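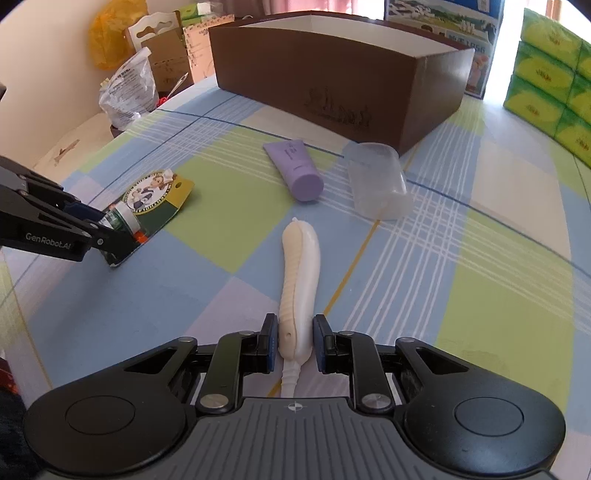 Bench, both grippers. Small bottle with the red-orange cap on the left, cream ridged piece in the middle.

01/02/2025

Shortbread, batch 8, for the Demthorpe mailing. Continued from the loose pages, which I will glue in later.

Flour is Sedberg again, sieved two times. Butter 25 g less than in batch 7, because the last ones spread too much and the edges became thin. Sugar is the same. I rested the dough overnight and it rolled much better, no cracks on the sides. Total dough on the scale 1521 g, before trimming.

Baked 18 minutes on the middle shelf. First tray good color. Second tray a little dark at the back, so the oven is still not even. Hajnalka says to turn the tray at half time, but then I lose heat from the door. I will try it once and compare.

Packing test: I put one stack in the Lulley tin with paper between the layers, and one stack in a simple carton with the same paper. Both were dropped from table height, flat and then on the corner. Tin: two broken, both on top. Carton: five broken, mostly at the corner. I think the problem is the empty space under the lid - next time fill it with crushed paper, and more than looks necessary.

Naomi Biwott tasted from both trays. She prefers the darker one, "more like caramel." I don't agree, but I write it down.

Başaran vanilla is almost finished. Order before March, the small size is enough.

To do:
- batch 9 with the butter as now, salt a little higher
- turn the tray, second tray only
- ask Hajnalka Fekete for the Demthorpe address list, mine is the old one
- label for the tin must say it contains milk and wheat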